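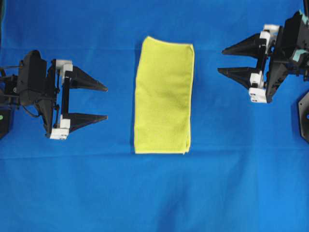 yellow microfiber, folded, on blue cloth

Microfiber towels stopped soaking anything up -- can they be saved?
Posted in Laundry & Cleaning by veltness_mo

I have a bunch of microfiber towels, used for windows and the car mostly. They used to drink up water and now they just push it around the glass. Wash them with everything else, warm, regular detergent, plus a dryer sheet. Is it the dryer sheet? My neighbor says throw them out but I hate to if theres a fix. Hard water here in Penry if that matters. 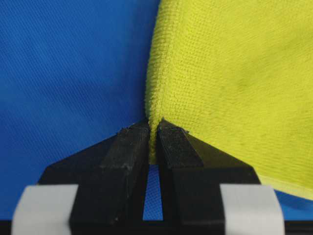
Also they pick up lint like crazy, mostly from the bath towels I think. Windows end up worse than before I started. Would vinegar do anything or is that a myth? Need an answer before I do the whole downstairs.

sumomine823
12 replies by this member

Yes its the dryer sheet. Softener coats the fibers and then water can't get in. Same with liquid softener. Do this:

Soak in hot tap water with a half cup of white vinegar, couple hours. Rinse well. Then wash by themselves, small squirt of liquid detergent, no softener, no bleach -- never mix bleach with the vinegar, bad fumes. Extra rinse. Hang them up or tumble on low.
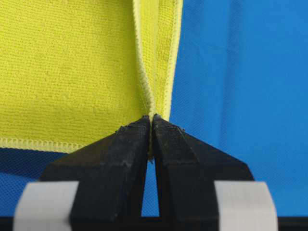
Might take two rounds if you've been using sheets for years. Test with a spoonful of water on the counter. If it still beads up and rolls, go again. And wash them seperate from cotton from now on, that's where your lint is coming from. Lint already stuck in there, let the towel dry and go over it with a stiff brush. Slow but works.

Hard water does matter a little, leaves minerals behind. Vinegar helps with that too.

pail_and_mop

just buy new ones, theyre cheap. cut the old ones up for greasy stuff

villimau2134

Agree on the vinegar. Would add -- check your dryer heat. I ran mine on high for a whole winter and they went stiff and scratchy, and no amount of soaking brought those back. Melted a bit, I guess. The ones I'd kept on low came out fine after one soak. Also go easy on detergent, I use up to 2 teaspoons for a small load and that's plenty. Powder never rinsed out right for me.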